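Rinerow sorting table back in January

The sorting table at Rinerow will be back from January, in the small room next to the kitchen. It runs from 10 until noon for children under five and whoever brings them. There is no need to book and no charge, though the tin for tea money will be by the door as usual.

Sérgio Torres has gone through the boxes over the break. He threw out 98 pieces that were cracked or chewed and washed the rest. Two boxes of farm animals have gone to the group at Preltdale, who had asked for them.

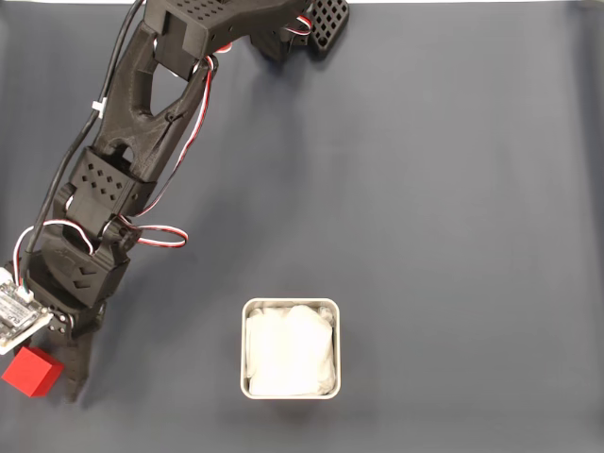 Putting one thing into another is what most of the under-twos want to do, and it needs very little kit. A few blocks and a tub will keep a child going for a good while. Pick colours that are easy to tell apart from the table. A bright red cube and an off-white container on a dark blue-grey surface are a good match, as a small child can find both at a glance. Start with one cube and let them take it out again as often as they like. Lids can wait until they are older.

Florêncio Prata is looking for more tubs to go with the blocks. Square or round will do, with no sharp edges, and wide enough at the top for a child's hand. Please wash them first and take off any labels. They can be left in the crate under the coat hooks at Rinerow. We have enough yoghurt pots, thank you.

The wooden puzzles are still out on loan to Mutside and should be home by the second session. If you have a stray piece from the tractor puzzle in a coat pocket or a pushchair, please put it in the crate too.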